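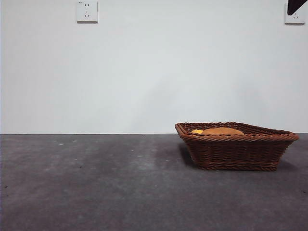
Barnacle plates, end of the season
24 October 2025

The last of the settlement plates came out of the water this week, so the barnacle project is closed until spring. I have most of the counts done and some of them checked. What follows is a record of the method and the numbers that I trust, mainly so that I can find them again next year.

Some background for anyone who arrived through a search. An adult acorn barnacle is cemented in place for life. Its young are not. The egg hatches inside the parent's shell and the larva is released into the water as a nauplius, a small swimming form with a single eye and three pairs of limbs. The nauplius molts several times, feeding on plankton as it goes in most species, and then turns into something quite different called a cyprid. The cyprid has a two-part shell like a tiny seed and does not feed. It lives on stored fat, and the only job it has is to find a place to attach.

The search is the part I find interesting. A cyprid lands, walks over the surface on its two antennules, and leaves small spots of protein behind as it goes. If it doesn't like what it finds, it lets go and drifts off to try somewhere else. If it does, it puts out a permanent cement and changes into a juvenile barnacle, head down, feet up. There is no second move after that. Cyprids are drawn to surfaces where other barnacles already live or have recently lived, which makes sense for an animal that can't travel to mate.

The question I set for this year was narrow: does surface texture matter more than depth at my site? Both are known to matter in general. I wanted to know which one I should be controlling for.

The plates hung from a floating dock on the Curnley side of the inlet. I used nine of them, all cut from the same gray PVC sheet, in three textures and at three depths, one plate for each combination. The first texture was the sheet as it came, with the film peeled off. The second was sanded in one direction with coarse paper and finished in the same direction with 600 grit to take off the loose burrs. The third had shallow parallel grooves cut with a scoring knife and a steel rule. Each plate was soaked in clean seawater before it went in, because new plastic leaches, and I didn't want to be measuring that.

A floating dock keeps the plates at a fixed distance below the surface whatever the tide is doing. This is convenient but it is also a different environment from a rock or a piling. Nothing on my lines was ever exposed at low water, so there was no drying, no direct sun on wet shell, and much less wave action than a rock would get. Please don't compare these counts with intertidal counts.

Temperature came from a Drerico logger tied to the middle depth. It worked until it didn't. The record stops before the end of the run and the file can't be recovered past that point, so I have no temperature for the last stretch. I've left the gap as a gap. I did look at using the readings from the Wovthorpe pier to fill it, but that pier stands in more open water and the two records already disagree for the period when I have both.
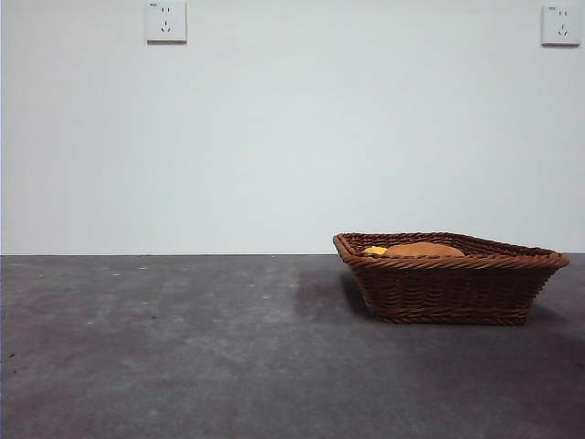

Counting was done under a dissecting microscope with a clear grid laid over each plate. I ignored a margin along every edge, because edges collect more larvae than the middle does and the cut faces were not all equally clean. Anything with a visible ring of shell plates went down as a barnacle. Cyprids that had attached but not yet changed went in a separate column. Empty bases, where an animal had settled and then been lost, went in a third.

The grooved plate at the middle depth had 184 barnacles inside the counting area. It was the highest count of the set by a wide margin. The smooth plates were the lowest at every depth, and the sanded plates fell in between. So texture sorted the plates in the same order each time, while depth did not: the middle plate was ahead for the grooved and sanded surfaces, but the deepest plate was ahead for the smooth one.

I would like to say that this answers the question. It doesn't quite. With one plate per combination there is no way to separate the effect of the treatment from the ordinary difference between two plates that happen to hang a little way apart. The order of the textures held across depths, and that is worth something. The depth result is too weak to use.

There are two other problems. The grooves add surface area, so a count per flat area makes the grooved plates look better than a count per real area would. My grooves were shallow and I don't think the correction is large, but I haven't measured it. The second problem is that the plates stayed in too long. The early settlers had grown enough by the end to crowd each other, and on the grooved plates some had been lifted off by their neighbors. A final count mixes settlement with survival. To get settlement alone I would have to pull plates often and replace them with fresh ones, and then the fresh plates would lack the bacterial film that larvae respond to. Every design gives something up here.

Most of the barnacles were sitting in the grooves and not on the flat strips between them. Many were lined up along the groove with their long axis parallel to it. This has been described for other species and was the least surprising thing on the plates. Tube worms showed up too, along with a thin crust of bryozoans on the deepest line – I noted both and counted neither.

For next year I plan to drop depth altogether, hang everything on the middle line, and put the spare plates into repeats of each texture. I also want a second site at the Troncoso boat ramp if I can get permission for a line there. The request has to be in by December. The PVC is already cut and the two loggers I'll use are on the bench running side by side in a bucket, to see how far apart they read before either one goes near the inlet.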